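Home & Community | Features

The Long Life of Borrowed Things

Lending libraries for household equipment are finding a settled place in towns where storage is short and money is shorter.

The lending room at Dembridge opens at nine in the morning and closes when the last item has been signed back in. It occupies the ground floor of a former seed merchant's premises, and it holds most of what a household needs perhaps twice a year: ladders, carpet cleaners, folding chairs, preserving pans, tents, a wallpaper steamer. Members pay a small annual fee and may keep an item for up to 21 days. The arrangement has been running for 4 years, and membership now stands at 111 households.

Similar schemes have existed for decades, usually attached to a church, a housing association or a public library. What has changed is the kind of member they attract. The early users at Dembridge were largely people furnishing a first home. Today the register includes retired couples who have moved to smaller properties, tenants whose leases allow no outside storage, and families who own a drill but see little sense in owning a tile cutter as well.

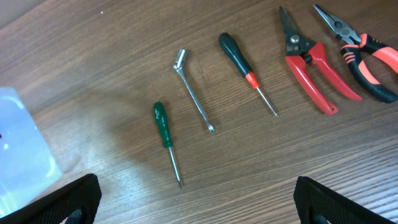
The fee covers rent and insurance. Repairs are paid for from a separate fund, to which members contribute when they return an item late. The system was adopted from Caresero, a coastal town where an older scheme had found that fixed daily fines discouraged people from coming back at all. Under the present rules, a late borrower is asked for a contribution and is free to decide the amount. Receipts rose in the first year and have remained steady.

Questions of liability took longer to settle. Power tools, in particular, must be inspected between loans, and the insurer requires a written record of each inspection. Dembridge considered leaving such items out altogether, as several smaller schemes have done. It chose instead to limit them to members who have attended a short Friday evening session on safe use. The sessions are well attended, in part by people who have no plans to borrow anything.
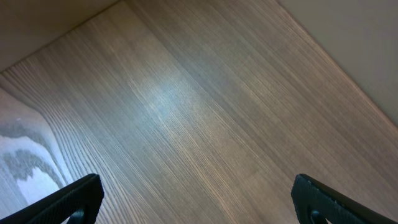
Seasonal demand remains the most difficult matter. Every household wants the hedge trimmer in the same fortnight, and the dehumidifiers are spoken for from the first wet week of autumn. A waiting list is kept, and members are encouraged to arrange a handover among themselves – an informal practice that has shortened the wait considerably. By February the shelves are full again, and the quieter weeks are given over to cleaning, labeling and the disposal of items that have reached the end of their use.

Disposal is handled with some care. An item that cannot be repaired is first offered for parts, then sent for recycling. Donations are assessed by the same standard, and many are declined. The Hlongwane scheme, which serves a cluster of inland villages, reports that it turns away more than it accepts and now publishes a short list of what it needs. 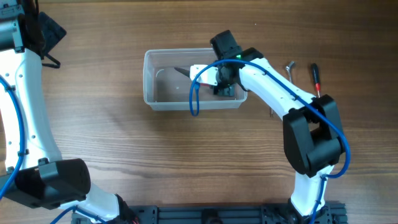
STARTING A SCHEME

Those considering a lending room of their own are advised to begin with a modest catalog. Wudex opened with 32 items, chosen after a survey of nearby streets, and added to them only when a request had been made more than once. Opening hours should be few and reliable. A room that opens on one evening a week, without exception, will serve its members better than one whose hours are generous and often changed.

Premises need not be large, but they should be dry and have a door wide enough for a ladder. Written terms of loan are essential and should fit on one page. Most schemes also ask for a deposit on the more costly items – returned in full when the loan ends – and keep a spare set of instructions for each appliance, as the originals are seldom returned with it.

Related articles
Sharing a Garden Wall: Rights and Courtesies
What to Keep When Moving to a Smaller Home
The Return of the Village Notice Board
Mending Circles in Winter

Contact the editors | Subscriptions | Copyright, all rights reserved | Back to top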